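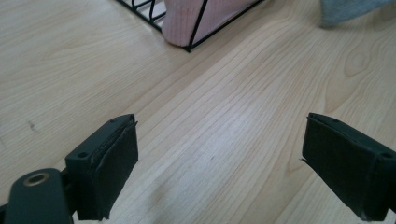
A hand-held gripper on pale wood, pads a little frayed, wire rack at the far side.

About Sallov

By Retno Govindasamy
Wednesday, April 18, 2018

Sallov makes examples. If you have a machine that is supposed to learn how to pick up a sock, it needs to see socks being picked up, many more times than any reasonable person would want to pick up a sock. We are the unreasonable people. We have 11 on staff and we are usually hiring.

The company started in the back half of a building that used to sell kitchen cabinets. Orhun Kurtuluş and I had both worked at Nurkel, where we wrote software for warehouse arms and spent a lot of our day complaining about the data. It came from one lab, on one table, under one lamp, and the arms trained on it were very good at that table. Move them next door and they behaved like a man who has walked into the wrong wedding. After a year of this Orhun said we should either fix it or stop talking about it at lunch. We tried the second one first.

What we do all day

Our collectors work with hand-held grippers. Each has two fingers with soft pads and a camera looking down past them, so the recording shows the job from close to where the fingers are. A person holds it and does something ordinary: moves a cup, folds a washcloth, takes a thing out of a rack and puts it back. That is one example. Then they do it again from a different side, and again with the cup somewhere annoying.

A collector who is settled in can record 400 usable examples in a week. The word "usable" is carrying a lot there. We throw out anything where a sleeve covers the view, where the task was finished by the other hand (it happens more than you'd think), or where the collector got bored and started doing tricks. The tricks are kept in a separate folder and shown at the holiday party.

We also keep the misses. A gripper that closes on air, or drops a towel halfway, is worth having as long as it is labeled that way. Our first customer asked us to remove every failure from their set, and in March they asked if they could have them back.

Orhun runs the collecting floor. He writes the task cards, which are short, because the long ones were being used as coasters. A typical card says "Move the soft item to the other side of the rack" and leaves the rest to the person holding the gripper. People do it differently from each other and we want that. If everyone does it Orhun's way, we have built a very expensive copy of Orhun.

I run the other half, meaning the checking, the labels, the storage and the invoices. Every example is watched by someone who didn't record it. The checkers have a room with a door, which they asked for after the collectors discovered that you can hear yourself being rejected.

The equipment

We build the grippers ourselves, on a design we call Sezer. It is on its fifth version. The fingers are fine. The pads are a consumable, like printer ink, except that we know what they cost. They fray, the edges lift, and they get replaced when the grip starts to suffer. How they look doesn't come into it — if we changed them on looks we would do very little else.

Zorno is our labeling program. It was written in two weekends and has been apologized for ever since. It does one thing well, which is let a checker mark the start and end of a grasp without touching the mouse.

The objects come from thrift stores and from our own homes. There are 653 of them on the inventory, and the mugs are no longer allowed to leave the building with coffee in them.

Who we work with

Mostly small robot companies and university groups. A first order is usually some 3,000 examples of one kind of task, in several rooms. We will talk you out of a larger one until you have trained on that and seen what it does. This has not made us rich. It has meant fewer phone calls of a certain kind.

We don't build robots, and we don't train your model for you. We'll look at your results if you send them, and Orhun will have opinions.

Visiting and working here

Visitors are welcome on weekday afternoons. Write first so we can find you a chair. You will be handed a gripper within ten minutes and asked to move something, and unless you object in writing, it goes in the practice set.

If you would like to work here, no robotics background is needed. Patience helps. So does having folded laundry for other people, who then told you it was wrong. Send a few lines about yourself, and tell us whether you are left-handed, as we are short of those.

Contact: use the form on our contact page | © 2018 Sallov. All rights reserved. | Back to top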